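Wood grain 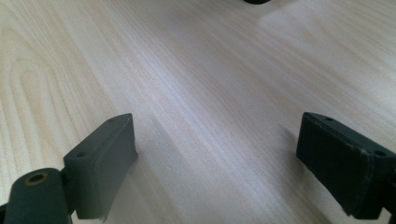 Grain on a pale wooden tabletop, with arched lines on one side and straighter lines on the other

Wood grain is the arrangement, direction and appearance of the fibres in a piece of wood. The word is used loosely. A carpenter may mean the direction in which the fibres run, while a furniture buyer usually means the pattern seen on the surface. It is also sometimes used for the size of the pores, as in "open grain" and "close grain", although many writers prefer the word texture for this.

Formation

A tree grows outwards by adding new wood beneath the bark. In places with a marked growing season, the wood formed early in the year is usually lighter and less dense than the wood formed later. The change from one to the other shows as a ring when the trunk is cut across. When the trunk is cut lengthways, the same rings appear as lines or bands.

Trees in the wet tropics may grow all year and often have faint rings or none that can be seen. In such timber the surface pattern comes mostly from the pores and from changes in fibre direction.

Effect of the cut

The pattern on a board depends largely on how it was sawn from the log.

Plain-sawn boards, also called flat-sawn, are cut so that the growth rings meet the face at a low angle. They often show nested arches, known as cathedral grain, with straighter lines towards the edges. This is the most common cut, as it is quick and wastes little of the log.

Quarter-sawn boards have the rings at a steep angle to the face, commonly given as more than 60 degrees. The lines are straight and close together. In oak and some other timbers this cut also shows the rays as shiny flecks. Quarter-sawn boards shrink less across their width and are less likely to cup.

Rift-sawn boards fall between the two and have straight lines with little fleck.

Types of grain

Straight grain runs parallel to the length of the trunk. It is the easiest to split and plane. Spiral grain winds around the trunk, and boards cut from it may twist as they dry. Interlocked grain changes direction from one layer of growth to the next and is common in tropical hardwoods. Wavy grain gives a rippled look and is valued for the backs of violins.

Working with grain

Planing against the rising fibres tends to lift and tear them, so boards are normally planed in the direction in which the fibres slope upwards. Sanding is also done along the grain, as scratches across it show clearly once a stain or varnish is applied. Wood is much stronger along the fibres than across them, and chair legs and tool handles are cut with this in mind.

See also

Growth ring
Knot (wood)
Sawmill
Veneer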